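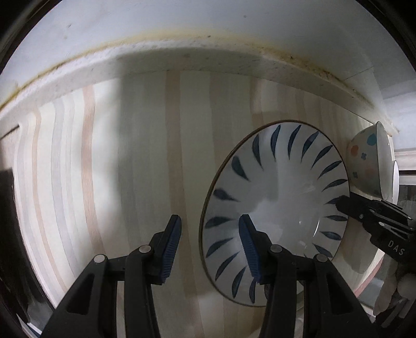

The Dameo Open Day is a yearly public event held by Tirico, a robotics workshop in the town of Lazăr. It takes place in March and lets visitors watch staff teach table-setting and clearing tasks with hand-held grippers. The name comes from the Dameo hall, a former grain store where the workshop has its main floor.

The first open day drew 400 visitors. Attendance later passed 1000, and entry is now by timed ticket, with groups limited to 12 people. Each group stays for one demonstration and may then walk through the repair room and the parts store.

Demonstrations are given at tables laid with a cloth and ordinary crockery. A member of staff works a pair of grippers by hand, one on each side, and moves plates and bowls from place to place. The fingers are jointed and have ribbed pads on their inner faces. Plates are regarded as the harder item, as the rim is thin and lies close to the cloth. Patterned and striped cloths are used as well as plain ones.

Recordings made during the open days are kept in a collection called Nulletance, which the workshop also fills during normal working weeks. The catalogue dated 7/12/22 listed 2906 recordings, most of them of kitchen and dining tasks. Visitors who try the grippers are asked beforehand whether their attempts may be kept.

A shorter session for schools was added in the third year. Pupils stack bowls, lay a place setting and clear it again, first by hand and then with the grippers. The hall has step-free access from the yard, and the upper gallery is closed on open days.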